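## 4. Teaching a hanging task with the hand grippers

This section is for kitchen and prep staff at Britholm sites who record tasks for the Drellia arm. You show the task by hand, wearing the grippers, and the arm is trained from your recordings. Recording counts as shift work. Enter it under code 1645, not as a break.

**Before you start**

1. Sign in on the Min tablet and pick the task name from the list.
2. Put the utensil stand in the middle of the table.
3. Lay the spoons flat, within easy reach of either hand. Vary the angle from one recording to the next.
4. Put on both grippers. Run the cables back along the wrist and away from the tabletop.

> **Caution:** Check the floor cables before you step around the table.

**Recording**

5. Start with both hands low and still, then press the pedal.
6. Pick up one spoon by the handle and bring it to a free hook.
7. Open the gripper only when the hook has the weight. If the spoon drops, leave it and keep going - dropped spoons are useful to the training team.
8. Do 15 recordings, then rest for 11 minutes. Take the grippers off while you rest.

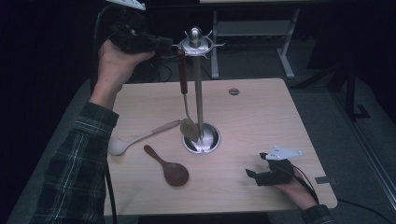

*Figure 4-1. Spoon task in progress, with one spoon on the stand and two on the table.*

> **Note:** Sleeves may be long, but keep cuffs clear of the gripper tips.

**After the arm takes over a task**

Hanging and sorting moves to the arm at Drurnthorpe in November. Staff on that station stay on the same hours and switch to checking and restocking. One person per shift keeps recording, mostly for new utensils and for cases the arm got wrong. The rota is drawn up by Nermin Yazıcı. Ask her if you want more or fewer recording shifts.

Report sore wrists or a loose strap to Arūnas Kalniņš the same day. For charging and storing the grippers, go to section 5.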